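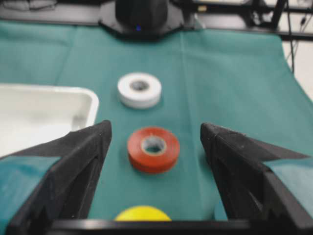 Which gripper should a group start with?
Start with the two-finger parallel one. It has a single value to set, the opening, and you can see at a glance whether a roll will fit. Move to another type once you have a full set of results to compare it against.

ROB 101 — Handout for the gripper practical

In this practical you compare two sets of finger pads, the Anstead fabric pad and the Dekby rubber pad, on the same arm and the same objects. The objects are rolls of tape. They are useful for this because a roll can be held in two ways, across the outside or by one wall with a finger in the core, and the two ways fail differently. Across the outside, a roll tends to turn as it lifts. By the wall, it tends to hang at an angle and catch on the rim of the tray.

The task is to pick a roll from the cloth and put it in the white tray. Do all the attempts with one arm before changing to the other. The arms are the same model but they are not equally worn, and mixed results are hard to read later.

1. Home both arms and check that the fingers open fully. Run the Narkevico controller at 50 per cent speed until you trust the path.

2. Open the wrist view and the overhead view side by side. The wrist view is best for lining up the fingers with the roll. It tells you very little about how close the other arm is, so use the overhead view for that. Colour matters too: a teal-blue roll on a teal-green cloth is a good deal harder to pick out than an orange-red one, and you should note whether this slowed you down.

3. Bring the open fingers up beside the roll, with a clear gap on each side, and stop. Check both views before you close. 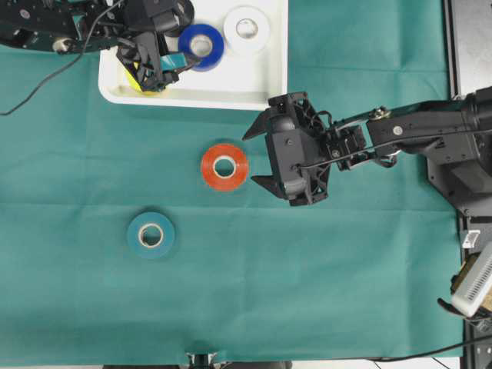
4. Close slowly, lift, and hold over the tray for 2 seconds. If the roll turns or drops, write down which way it went. Put it back by hand and carry on.

5. Repeat for 60 attempts with each pad. This takes about an afternoon, including the pad change, so plan a break — tired operators give worse figures.

What to write up
Give the success rate for each pad and each type of hold. Say which camera you relied on and when. If you used the Tanguy script to log finger position, attach the log and say where it disagrees with your own notes. Two pages are enough.

Related handouts
Setting up the wrist camera
Controller speed and stopping distance
Changing finger pads
Reading the position log

Contact: robotics teaching office | Copyright, course staff | Back to top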